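Tissue box covers: which of the usual tips hold up

Most advice on tissue box covers comes from people who sell them. I have kept one on the dining table for years, and I doubt half of what I read.

"Wood lids never need cleaning"

They do. Dust from the tissues settles around the slot, and fingers leave a gray edge where everyone pulls. Wipe a bamboo lid with a barely damp cloth, along the grain, and dry it right away. The Mosance leaflet that came with mine tells you to oil it every month. I have oiled it twice, last time in December, and saw no difference except that the next few tissues picked up a smell.

"Scratches buff right out"

Some pages swear by half a walnut. It darkens a pale scratch a little, which may be all you want. On a lid with busy grain and a few dark marks, a thin scratch hardly shows anyway, and I would leave it alone. Sandpaper on a thin lid is asking for a pale patch.

"Any refill fits"

It doesn't. Measure the inside before you buy a case of anything. Soft plastic packs are easier than cardboard boxes, but a half-used pack sinks and the tissue drops out of reach. Put a folded dish towel under the pack. Jiltholm sells a spring tray for the same job at 449, and I can't see what it does that a dish towel won't.

"A wide slot is a better slot"

Only up to a point. A long oval with rounded ends lets the tissue bunch up and stand by itself, and you can grab it one-handed. Much wider than the tissue and two come out together. Square corners tear the thin brands.
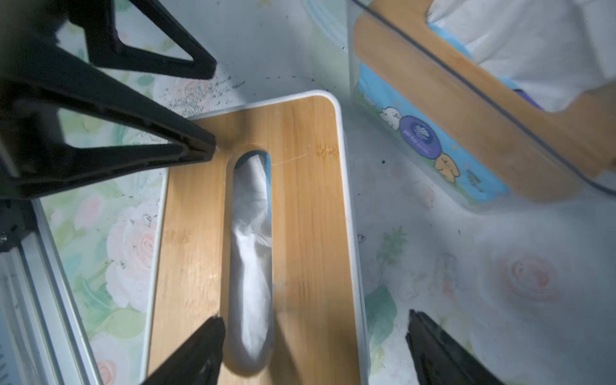 "Clear covers protect the tablecloth"

From spills, yes. A see-through layer over a floral cloth saves a lot of laundry, and the roses still show. But crumbs and water creep in under the edges, so lift it once a week and wipe both sides – warm water and a drop of dish soap will do. Skip the glass cleaner. Don't set a hot pot on it either, whatever the package says about heat.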